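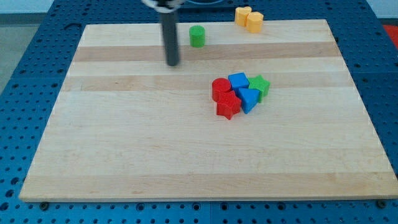 共用厨房秋季安全检查表（附检查意见）
地点：Ekell 楼一层共用厨房及后面的小储物间
检查人：Wanda Blackwood
陪同：Vusumuzi Baloyi
时间：10月，上午，早饭收拾完以后

各位邻居，先谢谢大家那天上午把灶台让出来，让我们两个人拿着夹板慢慢转了一圈。表格还是去年那张，我在每一项后面多写了几句，有些话可能啰嗦了，请多包涵，毕竟写清楚一点，下回接手的人也省得再来问我。

一、燃气与灶具

1. 灶具软管无裂纹、无老化
结果：合格
意见：软管是春天新换的，两头的卡箍都用手拧过，很紧。肥皂水也刷了，没有冒泡。

2. 熄火保护装置有效
结果：左侧合格，右侧待修
意见：右边那个灶眼吹灭之后，阀门隔了好一会儿才关上，我们试了又试，都是这样。已经贴了黄条，修好之前请只用左边的。Vusumuzi 联系了 Barros 维修部，对方答应带配件过来。

3. 抽油烟机滤网清洁
结果：不合格
意见：唉，这一项年年都是它。滤网拆下来的时候油都往下滴了，我当场泡进了热碱水里，晾干后已经装回去。以后还是请做完油炸的朋友顺手擦一擦外壳，里面的我们按月来洗。

二、用电

4. 插座面板完好，水槽边插座有防溅盖
结果：合格
意见：水槽右手边那个盖子有点松，螺丝已经上紧。

5. 漏电保护器按键测试
结果：合格
意见：一按就跳，很灵。测试的时候冰箱跟着停了一下，忘了提前打招呼，对不起正在冻冰块的那位。

6. 电热水壶、电饭锅电源线
结果：整改
意见：Pelus 的那只旧水壶，底座上的线皮已经磨破，露出了里面的芯线，我们收走了，请不要再从储物间里拿出来用。要是有谁家里有闲着的水壶愿意捐出来，厨房随时欢迎！

三、刀具、砧板与台面

7. 砧板生熟分开，有标识
结果：部分合格
意见：切熟食和面包的木砧板状态不错，板面没有深刀痕，也没有发霉。切生肉的那块塑料板，标签已经洗得看不清了，要重新贴。顺便说说木砧板怎么保养：用完马上冲洗，竖着晾，不要平扣在台上，更不要泡在水槽里过夜。隔一阵子薄薄擦一层食用级矿物油，放一晚上再用干布抹掉。我奶奶从前是用粗盐加半个柠檬来去味的，我试过，葱蒜味确实淡了很多。

8. 砧板防滑
结果：整改
意见：台面比较滑，切南瓜这类硬东西的时候板子容易跑。抽屉里新放了2张防滑垫，垫在下面就好；一时找不到，拿一块拧干的湿抹布也行。

9. 刀具归位，刀刃无缺口
结果：合格
意见：长刀磨过了，现在非常快，头一回用的朋友请慢一点。

四、消防

10. 灭火毯、灭火器在位，压力正常
结果：合格
意见：指针在绿区。灭火毯前面堆着的空纸箱已经搬走，那个位置请一直空着。

11. 逃生通道畅通
结果：不合格，当场整改
意见：后门口停着一辆儿童推车，还有一袋土豆。推车的主人来得很快，土豆至今没有人认领，暂时放在储物架最下层。

五、冷藏与清洁

12. 冰箱冷藏室温度
结果：偏高
意见：温度计读数大约7度，我们希望能降到4度左右。多半是塞得太满，风道给挡住了，清掉过期的酱料以后会再量一次。

13. 清洁剂与食品分开存放
结果：合格
意见：Esex 消毒液已经挪到带锁的柜子里，钥匙挂在值日表旁边。

待办
右侧灶眼维修：Vusumuzi 跟进
生肉板重新贴标签：Wanda
冰箱清理并复测温度：两人一起，下午做
新水壶：预算300元以内，等大家的意见

对哪一项有疑问，或者发现我写漏了，请直接在表格背面留言，也可以来敲我的门，晚饭以后一般都在家。

检查人签字：Wanda Blackwood
陪同签字：Vusumuzi Baloyi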